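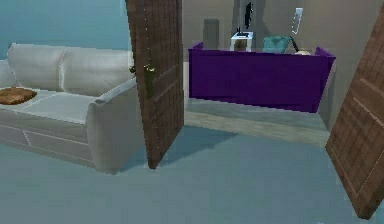
Language was the thing we kept circling back to at the August meeting of the Stonness Neighbors Circle, meaning who gets to speak theirs in public without getting the look. I took the minutes again (Dorota Pawlak, hello, yes, my handwriting is still terrible). We had 13 people, and Henryk Zawadzka opened a bit after 7 p.m. by asking what would make a newcomer stay for a second meeting. Fanni Bognár said she didn't need a banner with flags on it, she'd settle for a gray sofa with a brown cushion on one end and a door left open beside it, and people would find their own way in. I liked that so much I made her say it twice so I could get it down.

Minutes from last time were approved. Panagiotis Angelovski wanted it noted that he had said "patience," which I'd written as "patients." Fixed!

The signs on Krawczyk Street. Most of you know the story by now. The bakery and the phone repair place put up signs in their owners' own languages with smaller English underneath, and a letter went around saying everybody ought to "keep it readable." It had no name on it. Henryk read it out loud, all of it, and the room got pretty quiet. Dumisani Ndlovu said he'd been told to speak English in the grocery line while he was on the phone with his mother, who doesn't speak any, and what was he supposed to do, hang up on her? A couple of people had stories a lot like his. I didn't write those down because I was asked not to.

Panagiotis took the other side for a while, and I'm glad he did. He said some of the older folks on his block aren't hateful, they just feel like the street changed while they were looking the other way, and if we call all of them bigots they'll never walk through our door. Fanni said that was fine, but her kids hear what those same folks say over the fence, and kids don't sort people into hateful and merely grumpy. They went back and forth on this for a good while. I don't think either one budged, but they shared a ride home.

We agreed to write to both shop owners first and ask what they want from us, if anything. Dumisani will do it. No public reply to the letter for now. Henryk voted against waiting and asked me to put that in, so there you go, Henryk. 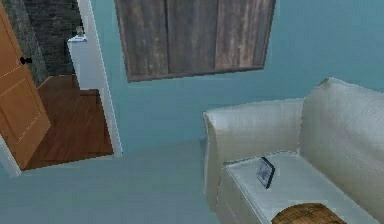

Stonness Neighbors Circle Minutes, No. 81, p. 2

The phrase sheet. Fanni's idea from the spring is finally a real thing. It's one folded page with hello, thank you, "do you need help?" and "how do you say your name?" in the languages spoken around here. She wants one in every mailbox between the rail line and Graltano Park, which is 616 homes, and that's more folding than I had pictured. Panagiotis asked if it wasn't a little silly, a grown man practicing hello off a piece of paper. Dumisani told him to try it in Zulu and we all had a go, and yes, it was silly, and it was also the most fun we had all night.

There was a real question about which languages go on the front. Whatever we pick, somebody ends up on the back. Henryk suggested alphabetical order, and then it came up that alphabetical in English is a choice too (groan). We're going to print several versions with the order shuffled. Fanni will ask for help checking the spelling, especially the accent marks, because her own last name gets mangled on every piece of mail she owns and she has feelings on the subject.

Money. We have $1,276 in the account. Printing comes out of that and we can afford it. Panagiotis moved, I seconded, all in favor.

The shared supper. Fulletero Hall is ours for the evening if we put the chairs back. We talked for a long time about food labels. Dumisani wants every dish marked for pork, nuts and alcohol, with the cook's name on the card so people can ask. No objections. Henryk would like it known that he's bringing the beet thing again whether we want it or not.

Other business. I raised the question of someone else taking minutes now and then. Silence. I'll raise it again.

We stopped a little before 9. Next meeting same place, and Fanni has the key.

Recent items
Who gets to be "from here"? Notes from our spring talk
Saying names right: a letter from Fanni Bognár
Shared supper sign-up and food card template
Two neighbors disagree about the Krawczyk Street signs
Minutes, No. 80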